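Orkik Players Help
Story games > Saves and choices

Does Wornau carry my choices over if I change consoles between episodes?
Posted by mossy_lantern

I'm three episodes into Wornau on my old console and I'm getting a new one in March. It's a different make, so I can't just move the drive across.
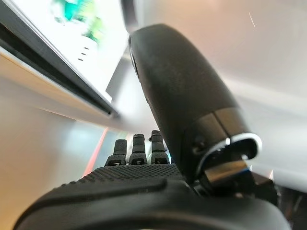
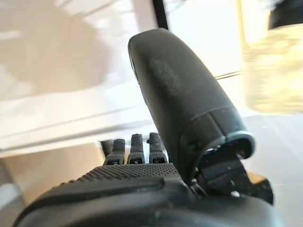

Page 1 of 2

The game has 5 episodes and I've put a lot of time into the first three. In episode two I let the ferryman keep the ledger, and I gather that matters a lot near the end. I don't want to start episode four with somebody else's story.

The menu has something called a Prundunbridge account, which I skipped when I first installed it. Does that hold the choices, or only trophies and settings? Do I have to buy the episodes again? I have the season pass on the old console.

Khang Lý

I did this last year, in the same direction as you. The Prundunbridge account does hold choices, but it only uploads them when an episode's credits finish. If you sign in now, the first three episodes won't be sent up by themselves.

What worked for me:

Sign in on the old console from the main menu, under Extras.
Go to episode select and pick the last chapter of episode three. Choose "continue with existing choices" and not "rewind," or it will wipe what comes after that point.
Play to the end and let the credits run. You can't skip them. When the small lantern icon in the corner stops blinking, it has saved.
On the new console, sign in before you start anything, then choose Import.

The last chapter took me 60 minutes, most of it the train conversation. My choices from episodes one and two came across along with three. The ledger was right.

You do have to buy the episodes again. The season pass belongs to the console's store and Prundunbridge has no say in it. I waited for a sale.

One more thing — the import screen lists only the big decisions. The smaller ones, such as what you said to Lò at the well, are carried over but not shown.

gravelpit1955

Just replay it. It's better the second time anyway and you'll see the stuff you missed. I've played it on both and the new one loads faster.

tin_orchard

Khang's steps are right, but check the version number on the title screen first. The disc copy needs the update before Extras shows up at all. Mine was missing and I spent an evening looking for it.

If you can't get the import to work, there is a "story so far" option when you start episode four without a save. It asks you a set of questions about the main choices and builds a save from your answers. The ferryman is one of them. It doesn't ask about Lò, so those scenes go to the default.

Keep the old save until you've finished episode four on the new machine.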